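I have a new favorite kind of Saturday, and it's the flea market in Eston! I went for the first time last June, mostly to get out of the heat, and I've been back six times. It's held in the old Brernar seed warehouse, and you could lose a whole day in there.
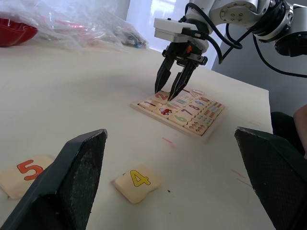
The trick is to start at the back, where the mixed boxes are. I found a complete set of jelly molds there once, and a lamp I still love. Old classroom things are my weakness, though – give me a wooden tray with rows of number tiles and I'm seven again, lining them up on the rug. I had 111 stalls to get through last time and made it to maybe half.
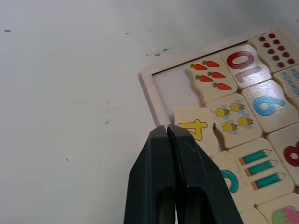 Bring cash, and bring small bills! The food stand takes cards but most sellers don't. Parking on the Sukcombe side is free until noon, and the walk over the footbridge is lovely.

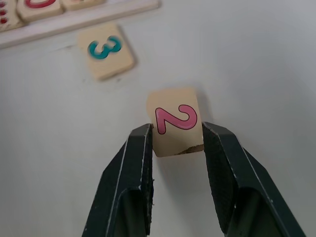

My best buy so far is a cookbook from 1961 with somebody's pencil notes all through it. "Too dry, add milk" on page 88, and she was so right. I've made that seed cake twice now – with the milk – and I'm trying the ginger one next.
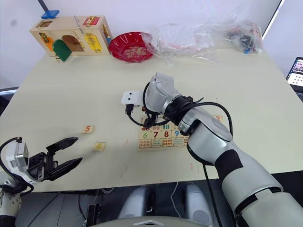
Busy box with its green door open, and a red plate with a gold flower pattern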